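Forums > Home & Storage > Laundry and Clothes > Small racks, is it worth it

Small tabletop rack for T-shirts, is it worth it?
Started by gevow77, Jan 6, 2022

gevow77
My closet is full and I have a long white table along one wall that I barely use. Thinking of putting one of those little garment racks on top of it for kids' T-shirts. Has anyone done this? I don't want to drill into the wall. I rent.

mudroom_pat
We had one for a year. Fine for toddler sizes. Anything bigger drags on the table and you end up with a crease across the bottom. I would fold them.

Sangkhawat
Disagree with folding. My kids pull the whole stack out to get the one on the bottom. With hangers they take one shirt and leave the rest. Mine is the Asell one with the cross foot. It has never tipped.

mudroom_pat
Never tipped with how many shirts on it? Ours leaned as soon as all the weight was on one side.

Sangkhawat
Load both sides. Heavy stuff goes by the pole.

kristiansen_a
I use a short rack as a staging spot on laundry day. Shirts go on it straight from the dryer, socks and underwear go in a plastic basket on the table next to it. When the basket is full it goes upstairs. Get a basket with holes in it if you ever put damp things in there. A solid one smells after a while.

Mine is set too low at the moment and the pink shirt is on the table, so Pat has a point about that.

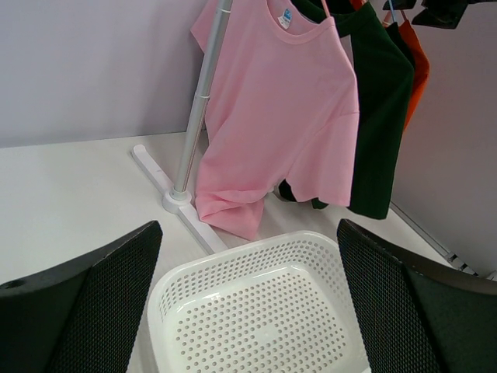
Pink, green and orange tees on the rack, basket in front.
Åsmund Kristiansen

gevow77
Thanks, that helps. Does your pole go up any higher?

kristiansen_a
Yes, one more notch. I keep forgetting to do it.

mudroom_pat
That hem is what I was talking about. You'd have to iron that.

Sangkhawat
Who irons a T-shirt?

mudroom_pat
I do.

dora_lint
Check the hangers too. The thin ones take up less room, but wet cotton stretches at the shoulders on them. I only use thin ones for dry shirts.

gevow77
OK. I'm going to measure from the collar to the hem on the longest shirt and get a rack taller than that. If it doesn't work I'll go back to folding.

Recent topics in Laundry and Clothes
Premumholm drawer dividers, do they slide?
Basket with a lid or without
Getting a musty smell out of towels
Matching 67 socks after the holidays
Where to put the ironing board in a small apartment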